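Kilby Slope Monitor Kit

Ground movement alarm for towns, road crews and emergency offices
Item no. 1340

The Kilby kit watches a hillside for slow movement and sends an alert when the ground shifts past a limit you set. It was built for places where homes or roads sit below steep, wet slopes.
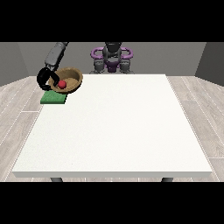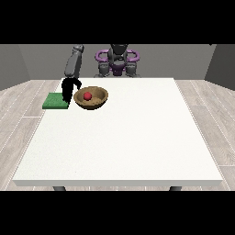
Both views: white table, brown bowl, red ball.

What you get

5 tilt stakes with steel tips
1 base radio with solar panel
20 mounting clips
Ekilora alert software, one-year license

How it works

Each stake takes a reading every 20 seconds and passes it to the base radio. The radio can be up to 2000 feet from the farthest stake. If a stake tips past the limit, the software sends a text to everyone on your call list - and keeps sending it until one person answers.

Batteries last through a normal winter. Change them in November, before the heavy rain.

Please note

The kit does not replace a survey by a geologist. It will not detect a sudden rock fall. Stakes must go into soil, not pavement.

Ordering

Sold by Takács Supply and shipped from our Gisiso warehouse. Orders placed by 7th January ship with the older gray stake caps - same fit, same seal. Spare stakes are sold one at a time.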